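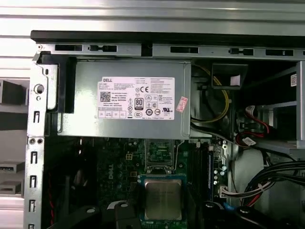 Figure 3. Wrist camera view of the open desktop computer used in the processor task.

3.2 Collecting the examples

All examples for the Mosano set were gathered by hand-guided control of the arm. An operator moved the gripper with a leader device while the wrist camera and joint positions were saved together. Two operators shared the work and changed places after every 28 runs. Runs in which a part was dropped were kept but marked, as in the earlier Triler set.

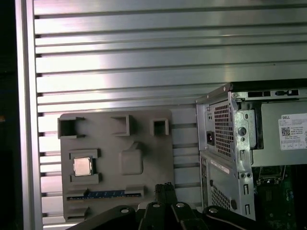 The start position matters more in this task than in our earlier ones. We moved the computer slightly between runs so that the model could not learn one fixed path. The gray plate stands beside the open case, with the processor in a holder and a blue strip with gold-colored contacts in a slot lower down. Only the processor is used in this section - the strip belongs to the task in Section 3.6.
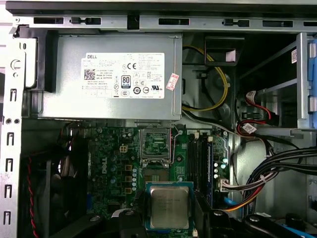

Figure 4. The processor held upright between the gripper fingers, with the socket frame behind it.

Views like Figure 4 are hard for the model, as the part hides some of the board. We therefore saved a side camera view as well.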